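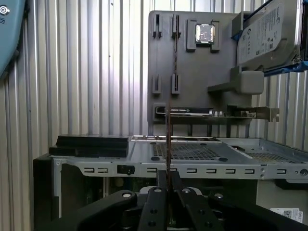

Mitarbeiter (m/w/d) für Zerlegung und Zusammenbau von Desktop-Rechnern
Ratulo, Standort Prekthorpe
Teilzeit oder Vollzeit, 2 Stellen

Ratulo bereitet gebrauchte Bürorechner auf und gibt sie an Schulen, Vereine und kleine Betriebe weiter. Im November haben 2.174 Geräte unsere Werkstatt verlassen. Für die Arbeit an den Tischen suchen wir Verstärkung.

Ihre Aufgaben
Gehäuse öffnen, Laufwerke, Speicher, Erweiterungskarten und Prozessoren ausbauen
Teile nach Typ sortieren und auf den Haltern am Arbeitsplatz ablegen
Speicherriegel und Prozessoren einsetzen, Kabel im Gehäuse verlegen
Festplatten zur Löschung übergeben, Seriennummern im Lagerprogramm Melora erfassen
Defekte Teile melden und aussortieren

Der Speicher ist der häufigste Handgriff des Tages. Vor dem Einsetzen wird die Kerbe mit dem Steg im Steckplatz verglichen, dann wird der Riegel gerade von oben eingedrückt, bis die Halteklammern greifen. Bei Prozessoren arbeiten wir langsamer - verbogene Kontakte im Sockel bedeuten meist, dass die ganze Hauptplatine in die Ersatzteilkiste geht.
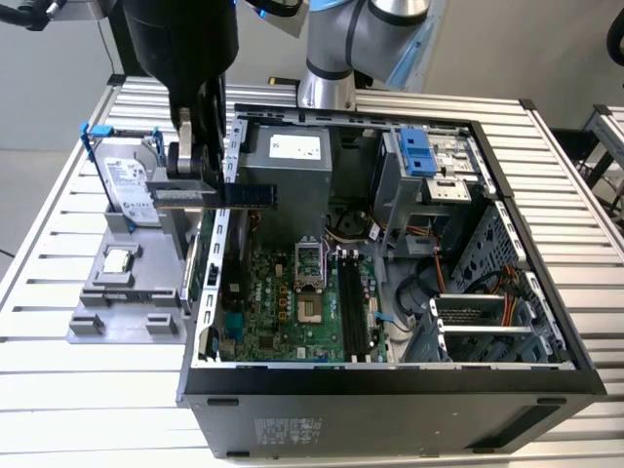
Was Sie mitbringen
Sie haben schon einmal einen Rechner auseinandergenommen und wieder zusammengesetzt, beruflich oder privat. Eine Ausbildung im IT-Bereich ist gern gesehen, aber keine Bedingung. Wichtig sind ruhige Hände, gutes Sehen auf kurze Entfernung (Brille ist kein Problem) und Deutsch oder Englisch in einem Umfang, der für Arbeitsanweisungen reicht. Einzelne Geräte wiegen bis zu 14 kg.

Was wir bieten
Unbefristeter Vertrag nach der Probezeit
Einarbeitung über 2 Wochen durch Kumaresan Kurup, Leiter der Werkstatt
Feste Arbeitszeiten ohne Schichtdienst, Gleitzeit am Morgen
ESD-Kleidung und Werkzeug werden gestellt
Zuschuss zur Monatskarte

Bewerbung
Bitte senden Sie uns einen kurzen Lebenslauf und zwei, drei Sätze dazu, welche Geräte Sie bisher repariert oder umgebaut haben. Ein Anschreiben ist nicht nötig. Geben Sie die gewünschte Stundenzahl und Ihren frühesten Eintrittstermin an.
Bewerbungsschluss ist der 10. Dezember 2023. Zum Gespräch gehört ein Probearbeiten von zwei Stunden, das wir vergüten.
Ansprechpartnerin: Amber Hoekstra, Personal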